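Unit 4: Faults at the Wrist
Course notes, Provora training cell
Prepared by Boyang Zhong

Please read these notes before the February lab. Bring the log sheet from Unit 3 with you.

4.1 What happened

The cell was running the kitchen task from the Skerard set. In this task the arm must find the steel scoop, take it by the handle and carry it to a bowl. At cycle 271 the controller reported "grasp confirmed" and continued to the carry motion. The fingers held nothing. The safety stop did not act, as no force limit was passed, and the program reached its end with status OK.

The group first suspected the gripper. They changed the finger pads and lost one afternoon. The fault was in the software: the grasp check read only the finger width, and the limit had been set for a thinner handle in an older version of the task.

4.2 Wrist views

When you study a fault of this type, open the wrist camera views before you touch any hardware. Write down what is in each view, and only after this compare with the log. 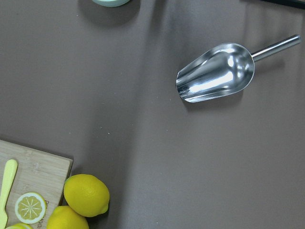
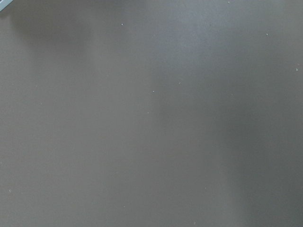 Figure 4.1. Wrist camera views of the work surface. The scoop is in the first view only.

A view of bare surface does not prove that an object was dropped. The camera sees a small area, and the object may be outside it. Check the arm position for the same moment — the Provov log viewer gives it in the left column.

4.3 Why it is a safety matter

A false "grasp confirmed" looks harmless with a scoop. But a person who trusts the status light may reach into the cell for a lost part while the arm is still in automatic mode. Press the stop, wait for the red lamp, then open the gate. Never reach under the wrist.

4.4 Tasks for the lab

Find cycle 271 in the log and copy the finger width at closing.
Propose a second signal for the grasp check. Motor current is allowed.
Run your check on the 1000 recorded cycles and list every cycle where it disagrees with the old one. Start with cycle 637.

Hand in one page per pair, with both names on it.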